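작업실 > 로봇팔 > 그리퍼 비교

그리퍼 두 개와 CPU 한 개, 그리고 나의 인내심

결국 그리퍼를 하나 더 샀다. 서랍에 멀쩡한 것이 있는데도 샀다. 변명을 하자면 먼저 쓰던 Cinus 그리퍼는 상자나 컵은 잘 집지만, 얇은 물건 앞에서는 장갑 낀 손으로 동전을 줍는 사람처럼 굴었다. 그래서 손가락이 좀 더 가는 Brarklow를 들였고, 9월 내내 저녁마다 둘을 번갈아 끼우며 지냈다. 2025년 9월의 전기요금 고지서는 아직 열어보지 않았다.

과제는 워크스테이션 부품 꽂기로 정했다. 트레이에서 CPU를 꺼내 소켓 위로 가져가고, 메모리를 집어 슬롯 앞까지 옮긴다. 사람이라면 커피를 마시면서도 하는 일이다. 로봇팔에게 시키면 커피가 식고, 다시 끓이고, 또 식는다.

먼저 손목 카메라 이야기부터 해야겠다. 처음에는 카메라를 팔꿈치 쪽 브래킷에 달았는데, 정작 손가락이 부품에 닿는 순간이 그리퍼 몸통에 가려서 보이지 않았다. 손목으로 옮기고 나니 손가락은 잘 보이는 대신 화면 아래쪽을 그리퍼가 넓게 차지한다. 집 안에서 제일 좋은 자리에 앉은 고양이 같다. 그래도 이쪽이 훨씬 낫다. 손가락 끝과 메모리가 한 화면에 들어오기만 해도 조종하는 사람의 혈압이 내려간다.

조명은 생각보다 골치였다. 뒤에 세운 알루미늄 프로파일 판이 빛을 받으면 줄줄이 번쩍거려서 자동 노출이 갈피를 못 잡는다. 스탠드 각도를 바꿔 보고, 위에 종이를 대 보고, 마지막에는 노출을 수동으로 고정했다. 처음부터 그렇게 했으면 저녁 하나를 아꼈을 것이다. 설정값은 1379로 적어 두었는데, 이 드라이버가 쓰는 단위가 무엇인지는 나도 모른다. 설명서에도 없다.

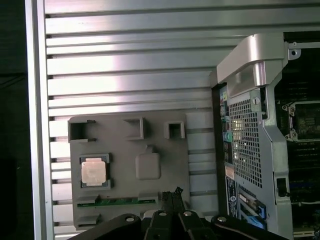 손목 카메라로 본 작업대. 손가락 끝이 초록색 메모리 모듈 같은 얇은 기판 쪽을 향하고 있고, 오른쪽 케이스의 CPU 소켓은 비어 있다.

회색 트레이는 꽤 마음에 든다. CPU가 들어가는 홈은 깊이가 적당해서 팔이 살짝 건드려도 부품이 도망가지 않는다. 문제는 같은 이유로 그리퍼 손가락도 들어갈 틈이 별로 없다는 점이다. Cinus의 두툼한 손가락은 홈 가장자리에 먼저 걸렸고, 그 상태에서 힘을 주면 트레이째 들고 일어났다. CPU만 달라고 했는데 식판을 통째로 가져오는 셈이다. Brarklow는 벌리는 폭만 잘 맞추면 열 번에 여덟 번쯤은 CPU만 들고 올라온다. 나머지 두 번에 대해서는 말을 아끼겠다.

메모리는 반대였다. 긴 기판을 가운데서 집으면 가는 손가락 쪽이 오히려 불안하다. 접촉면이 좁아서 기판이 시소처럼 기운다. Cinus는 여기서 의외로 점잖았다. 넓은 패드로 꾹 누르고 있으니 기울 틈이 없다. 하나만 남기고 팔아치우려던 계획은 이 대목에서 무산되었다.

컨트롤러는 Jelínek 보드를 그대로 썼다. 그리퍼를 바꿀 때마다 파라미터를 다시 올려야 하는데, 저장 버튼을 눌러도 가끔 저장이 안 된다. 에러 코드는 늘 508이다. 포럼에 물었더니 Kamil Holub라는 분이 케이블을 뽑았다 꽂으라고 답했다. 허탈했지만 그대로 했더니 됐다. 감사 인사를 길게 썼다가 지우고 짧게 다시 썼다.

집기 시도 기록은 약 3121건이 쌓였다. 연습하다 만 것과 실수로 녹화 버튼을 누른 것까지 들어 있으니 자랑할 숫자는 못 된다. 걸러내는 일은 미래의 나에게 맡겼는데, 그 사람은 요즘 연락을 잘 안 받는다.

살까 말까 고민하는 분들께 적어 두자면, CPU처럼 홈에 들어앉은 작은 부품이 주 업무라면 Brarklow 쪽이다. 긴 기판이나 상자류를 많이 옮긴다면 Cinus로 충분하고, 남는 돈으로 손목 카메라 브래킷을 제대로 된 것으로 사는 편이 낫다. 나는 브래킷을 싸구려로 샀다가 나사산이 뭉개져서 새로 주문했다. Putbridge에서 파는 제품인데 배송이 느리다.

소켓에 CPU를 내려놓는 단계는 아직 손을 못 댔다. 핀 위에서 손가락을 벌리는 순간이 영 무섭다. 고장 난 보드를 중고로 하나 구하는 대로 거기서 먼저 해 보고, 결과는 다음 글에 올리겠다.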